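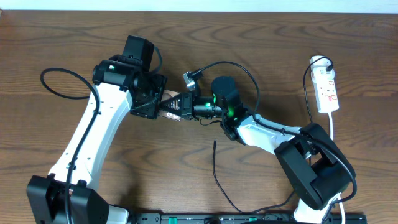

Two arms, one small package, held between the grippers.

Two-arm handling: questions about the house rules

Who wrote these rules?
Primo Fiore wrote the first set for the Wostton bench. The Kamska and Conneely sites took them over with few changes. They are house rules. They don't replace a proper risk assessment, and anyone who tells you a page of FAQs does should be kept away from the bench.

The arms are small. Do we need rules at all?
Yes. "Small" usually means someone looked at the arm and felt fine about it. Two arms holding the same item can pull against each other, and a finger in between won't care what the brochure called them.

The supplier says the arms are safe to work beside. Isn't that enough?
No. Ask what was tested, with which gripper, at what speed. At Ostard we asked and got a leaflet back. Until you have an answer in writing, hands stay off the table while the motors are on.

Does a green light mean it's safe to reach in?
Read the manual for your unit. On many devices a green light only tells you there is power. Treat any lit arm as one that may move.

What are the rules on cables?
Leave enough slack for the full reach of the arm, and no more. Clip what you can to the links. Check for loops that could catch on a wrist or gripper before the first run and again after any change of tool. A cable that has been pinched once gets replaced, even if it still works.

Can a power strip sit on the table?
We allow it if it is outside the reach of both arms and you can get to the plug without leaning over them. Plenty of people disagree. Pulling a plug doesn't count as your emergency stop either way.

How many runs before we can call a handover reliable?
We ask for 200 with the same item and the same settings. One team sent us 34 good ones and a very confident email. Failed runs go in the log too. A log of 163 successes and no failures gets sent back with questions.

What counts as a failure?
A drop, a crushed edge, a stop by hand, or any nudge from the operator. "It would have been fine" is a failure.

May one person run both arms?
Yes, for up to 8 runs at a stretch, then take a break. The limit is our own judgement and we have no study behind it. If you have better evidence, send it in.

When will the rules be looked at again?
October. Changes to the cable section are likely.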